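# Interview: Tabletop Handling as a Leased Service

Giltard began offering its two-armed tabletop handling service to outside customers in June. The company leases the robot, trains it on the customer's own articles and remains responsible for its upkeep during the contract. Noura Geagea, who manages the service, and Itsuki Wada, the engineer in charge of training, met with us at the company's workshop on Friday, January 20, 2023. Kazue Koyama of Sellent, a returns and repacking firm that has leased one unit, joined for the second half of the conversation.

Ms. Geagea began with the terms of the contract. A customer submits a list of articles, together with samples of each, and receives a written assessment before any fee is due. The standard plan covers up to 300 articles. A larger plan covers 1000.

"We ask for the samples first and the list second," she said. "A list will say 'stationery.' The samples will show us that stationery means a card with a pen sealed onto it, a pad with a hinged lid, and several things that roll."

Sellent's list came to 191 articles, most of them small household and stationery goods. Mr. Wada explained that such articles are set out in mixed groups during training, with no two of the same kind side by side and no fixed spacing between them.

"A customer's table is never sorted when the work starts," he said. "If we trained on tidy rows, the arms would learn tidy rows. We also turn the articles at different angles. A toothbrush lying diagonally calls for a different approach from one lying parallel to the edge, and the hand has to be ready for either."

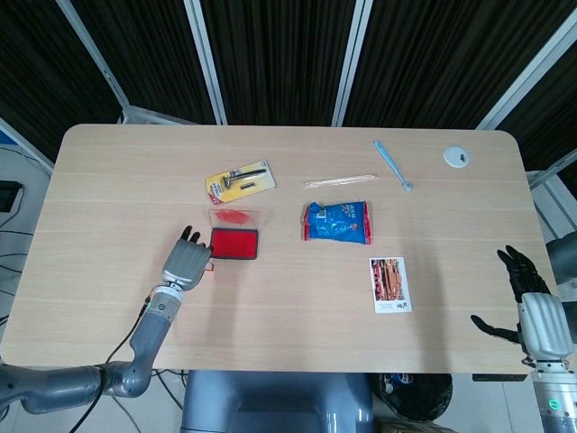

*The two arms at the training table with a mixed group of articles, among them a carded fountain pen, a red stamp pad, toothpicks and a snack packet.*

Asked which articles cause the most difficulty, Mr. Wada named thin ones. A photo card lies flat against the table and offers very little for the fingers to take hold of. Toothpicks present a similar problem, and a bundle may shift when one side is pressed. Crinkled packets are easier to lift, although the grip must be light enough to leave the contents whole.

The choice of jointed hands over suction cups was raised by several early customers, according to Ms. Geagea. Suction is faster on smooth, flat packaging, and she said that the company tells customers so in the assessment. Two firms were advised to buy a suction system elsewhere. "For a single product in a single box, our service is the wrong purchase," she said. "The hands earn their cost when the articles keep changing."

Ms. Koyama described the first weeks at Sellent as slower than her department had planned. Staff had expected to add new articles themselves from the first day. Under the contract, each addition is handled by Giltard's technicians for the first 300 hours of operation, after which the customer's own trained operators may take over.

"I would have liked that clause on the first page," she said. "It was on the ninth. Once we understood it, we sent our new articles in batches every second week, and the arrangement has been satisfactory. The operator course was good. Rin Yagi from our night shift completed it and now handles most of the additions."

She expressed one further reservation. The supplied table suits small goods, but Sellent also receives long items such as umbrellas and curtain rods, and these are still sorted entirely by hand. Mr. Wada confirmed that a wider table is being tested and declined to give a release date.

Pricing is set per unit and per month, with on-site repair included. Replacement fingers are charged separately after the first set. Ms. Geagea said that written assessments are currently returned within three weeks of receiving the samples, and that requests should be addressed to Mitsuko Hamada in the customer office.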